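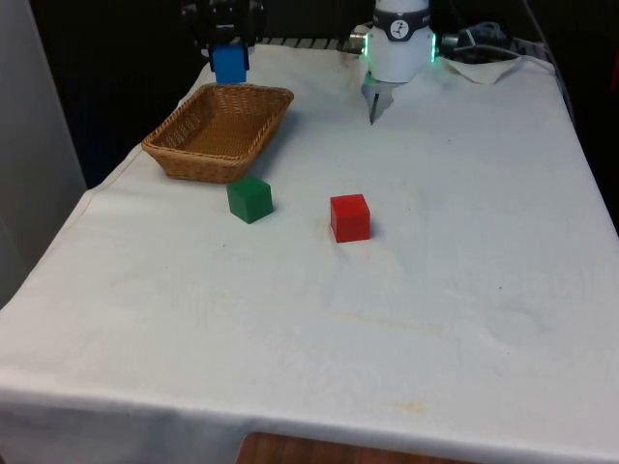

A wicker basket and two cubes, one green and one red, on a white tablecloth.

Zimstead Organic Label: Questions We Get

Is the Zimstead label the same as being certified organic?
No. It's a private mark run by a marketing firm. A farm can carry it with no certificate at all, and plenty of shoppers don't know that.

Who checks the farms?
Talard does the visits. Talard is also paid by the farms it visits. The company says this is normal in the trade, and it is, but we'd still like to see the reports.

How often do they visit?
Once every 24 months, announced in advance. Draw your own conclusions.

What does it cost a grower?
$300 to join and $50 for each added crop. Pladudby growers told us the crop fee was missing from the first contract they were shown. Read yours twice.

Does "grown without synthetics" cover seed?
Not as far as we can tell. The rulebook gives seed treatment 2 sentences, and neither one bans anything.

Tsuji claims its compost is "Zimstead approved." Does that mean it's safe for an organic field?
It means Tsuji paid for a listing. Ask your own certifier before you spread it, and get the answer in writing.

Will the rules get tighter?
A new rulebook is promised for February. The last one was promised too, and came out with a new cover and the same seed section.

Can I use both labels on one package?
Your certifier has the final say. Send them the artwork before you print.

Last updated December 17, 2020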